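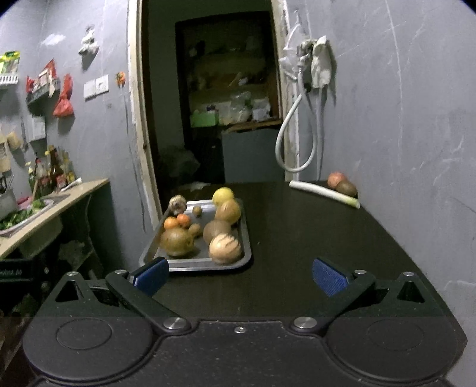
D'après Campbell, je laisse lever beaucoup trop longtemps et c'est pour ça que mes miches s'étalent comme des galettes. Bon. Possible !

20 avril 2024. Levain Treltitz, troisième essai avec la farine de Jendberg (la bise, pas la blanche, j'avais confondu les sacs la dernière fois, la honte). Hydratation un peu baissée, pétrissage court, 3 rabats, puis pointage de 8 heures dans le placard du fond. Pâte bien bombée, odeur de yaourt, un rien de pomme verte — j'adore. Au façonnage elle colle encore aux doigts, mais elle se tient !

Four : toujours le vieux Stinedska de 2004, qui chauffe plus à gauche, donc pensez à tourner la plaque à mi-cuisson. Sorti au bout de 35 minutes, croûte brune, grigne timide. Mie serrée en bas, plus ouverte vers le haut, goût nettement moins acide qu'en octobre.

Prochaine fois : raccourcir le pointage (d'accord, d'accord) et saler après le premier rabat. Il reste un demi-sac de bise sous l'évier, servez-vous.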